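Rondulura Rules Text Set

README for the public release. Maintained by Remedios Espiritu. Last changes in December.

What is in this set

Rondulura is a cooperative board game about a fishing town that is slowly losing its memory. Each player keeps a household, and at night the fog takes cards from the common archive. The game was published by Clarneo, a small house that has since stopped printing, and the rules exist in four versions which do not agree with each other. This set collects the text of all of them in a form that you can search, compare and correct.

There are 786 text records. Of these, 302 are event cards, and the rest are rule paragraphs, household cards, fog cards and the short stories printed inside the box lid. Every record is one plain text file in UTF-8, with a line of metadata at the top.

Where the text comes from

The first version is the prototype booklet, called the Inville draft after the town where it was tested. The second is the Clarneo first printing. The third is the revised printing, with a new fog track and different colours for the households. The fourth is the fan revision by Precious Talavera, who gave written permission to include it. I typed the Inville draft by hand, as my copy is too faded for scanning. The other three were scanned and then corrected line by line.

The story of the game begins in 1889, when the lighthouse keeper Zakharchenko walks into the harbour and comes back without a name. Some cards in the Inville draft give him another name, and I left them as they are. If you search for him, please search also for "the keeper" and "old keeper".

Folder layout

inville/ - prototype booklet and cards
first/ - Clarneo first printing
revised/ - Clarneo revised printing
talavera/ - fan revision
errata/ - known mistakes and official answers
notes/ - my own remarks, not part of the game

Fields in the metadata line

id - short code, same across versions when the card is the same
version - one of the four folder names
type - rule, event, household, fog, story
phase - day, dusk or night, empty for stories
status - clean, doubtful or missing

A record with status "doubtful" means I could not read at least one word with certainty. The word is then between square brackets. About 20 records are in this state, nearly all of them from the Inville draft. "Missing" means that the card is named in the booklet but I never found a copy of it.

Known differences between versions

The fog moves at dusk in the first printing and at night in the revised one. This changes the difficulty a lot, and it is the reason for most arguments at the table. The Talavera revision moves it at dusk again, but lets one household light the harbour lamp first.

The card "A Neighbour You Do Not Remember" has a different penalty in every version. In the Inville draft you discard your whole hand. Later printings are more kind.

The word "archive" means the common deck in three versions. In the Inville draft it means the deck and also the discard pile. Please keep this in mind before you report a mistake.

Hand limit is never stated in the first printing. The official answer is in errata/, and it says five cards, six during a festival.

Spelling

The original text mixes British and American spelling. I did not normalise it inside the records. My notes follow the spelling I use at home in Canada.
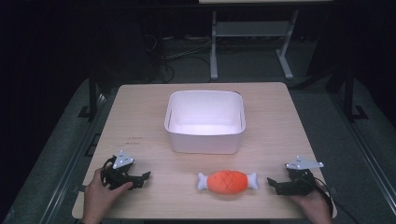 Orange plush bone toy with an empty white bin behind it.

How to use the set

You can read the files in any editor. For comparing two versions of a card, open both files with the same id and use the compare tool you like best. The ids were assigned by hand, so if you find two cards which should share one id, please write to me.

License and permissions

The text of the Inville draft and both Clarneo printings is shared with the agreement of the rights holder, for reading, study and private play. You may not print and sell it. The Talavera revision may be changed and shared again if the name of Precious Talavera stays on it. My notes are free for any use.

Corrections

Send corrections with the id, the version and the exact words you see on your own copy. A photo of the card helps very much, especially for the fog cards, where the grey print is thin. Please do not send corrections from memory - I received many of these and most could not be confirmed.

Still to do

Type the remaining lid stories from the revised printing.
Check the festival cards against a second copy.
Add the phase field to the older household cards.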